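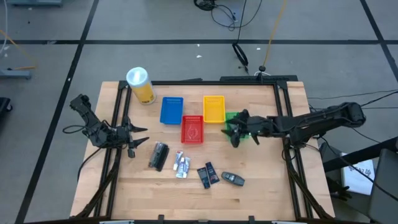

Mandley Two-Arm Sorting Cell: Care and Adjustment

The Mandley cell is supplied by Lidora as a bench unit with a black aluminium extrusion frame, a wooden work surface and two arms, one mounted on each side. Each arm carries a gripper with parallel fingers.

Routine care
Check the frame fixings after the first 20 hours of running and every 50 hours thereafter. Corner posts and diagonal braces are to be tightened before the clamps at the front edge.
Cables must be able to follow the full travel of the arm – no ties are to be fitted within the shoulder loop.
Finger pads are replaced in pairs. Order part 221.

Baskets
Trays should be set within reach of both grippers. If a tray is moved, its position must be taught again before sorting resumes.

Repairs
Servo motors are exchanged at the Drarnurbridge workshop only. Power must be isolated at the wall before an arm is removed. Enquiries should be addressed to Nisha Mittal, Service Department.

Page revised 11 August 2024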